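*(Mic check first, then say hello to the back row. Water on the left.)*

Evening, all. I'm Aparecida, and for the next little while I'm going to talk about sitting down. Waiting, mostly. I ran the front desk at the Skunside library for years, so I've watched a LOT of people wait!

**Start with the chairs story.** When we reopened in September we had 58 new chairs, all in straight rows, all facing the desk. People stood up along the wall instead. Elaine Lins moved three of them into a corner by the radiator and they were full by lunch. (Pause, let them laugh if they're going to.)

So that got me asking people where they like to sit and why. I ended up with 381 answers on little cards, some of them very rude about my chairs. What came up again and again was having something at your back, and being able to see the door.
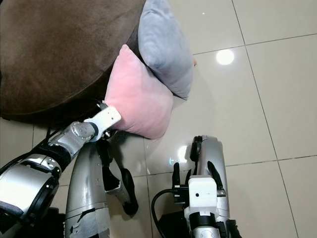
*Round brown ottoman with a grey cushion and a pale pink one.*

Round seats are a funny one. Strangers will share a round seat when they won't share a sofa, I think because you're all pointing different ways. Josué Marinho disagrees with me on this and he's in the room, so he can have his go at the end.

**Don't forget the noise bit.** Hard floor, hard walls, one crying baby. Put a rug down before you spend a penny on anything else.

Then the Honorato surgery example, keep it short, I always go on. They turned the telly off and moved the clock. Fewer people came up to ask how long.

Questions. If it's gone eight, skip the last card and go straight to Josué.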